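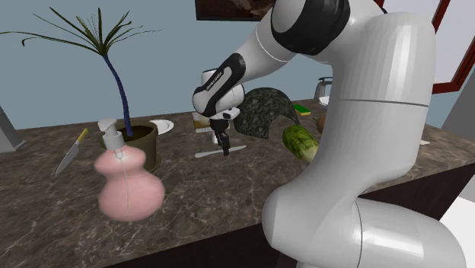

I finally made it to the open day at the Gandum mill on 2024-09-21, after missing it two years in a row, and I'm so glad I drove out for it! The parking field was already filling up when I got there, so if you go next year, go early and bring boots (the grass was soaked).

The tour costs nothing but you do have to sign up at the gate. I got put in a group of 17 with Roxana Enache, who has been milling at Gandum for years and talks louder than the machinery. She took us up the back stairs to the cleaning floor, where the wheat gets sifted and blown free of chaff, and then down past the big rollers. You feel the whole floor humming through your shoes. They run 2,000 pounds of grain on a slow day, most of it from the Bratu farms across the river, and the August harvest was still coming through while we stood there with flour on our sleeves.

My favorite part was the old stone room. They only start the stones up for visitors now, and the smell is wonderful, kind of nutty and sweet. A boy next to me sneezed the entire time and refused to leave.

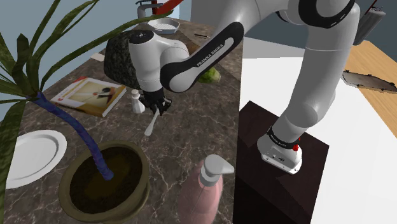

Source: Gandum Mill

After the tour everybody heads for the bread tent. I bought a dark rye loaf and a bag of the coarse flour, and then went back for a second bag because the line had gotten short. The Boltari bakery had seeded rolls too, but those were gone before I got to the front. Next time!

Parking was five dollars, cash only, and the last tour left at three. The road back through Bratu was closed for paving, so I took the long way around and ate a good third of the rye in the car, no butter, crumbs everywhere. I still need to find a decent recipe for the coarse flour, so if you have one, please leave it in the comments.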